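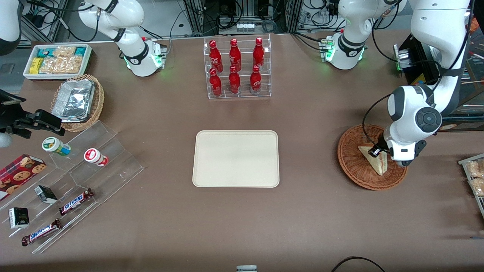

Student Projects / Open Calls

Call for participants: Skerkham Robotics Club, two-arm project

The Skerkham Robotics Club is looking for students to join its two-arm project for the coming term. The team is teaching a pair of robot arms to put together a snack order on a tray, working from a table stocked with drinks, chocolate bars, wrapped sandwiches and other packaged food. The project is called Kotska and is now in its second year.

We have 11 places. You do not need to have worked with a robot before. First-year students are welcome.

What you would do

Most of the work is operating the arms through a task from start to finish, then resetting the table and doing it again. Last term's group recorded 317 usable runs. We want at least 300 more by May, mainly with soft packages and items lifted out of baskets. Participants also label recordings and keep the run log. Those who can program may join the control group under Carter Arsenault, which writes in Python.

Time

Two sessions a week, 4:30 to 7:00 p.m., in the Murthy Building, ground floor lab. Please apply only if you can make both. New members have a safety session with Revathi Rao before they run the arms.

Credit

Students in the engineering program can count the project as their practical elective. Everyone else gets a letter of participation. The work is unpaid. Dinner is provided on competition weekends.

How to apply

Send a half page about yourself and your class schedule to Nandini Subramaniam, or leave it at the club desk. Short interviews are held in the lab and last 30 minutes. Questions about elective credit go to Sharada Chowdary in the program office.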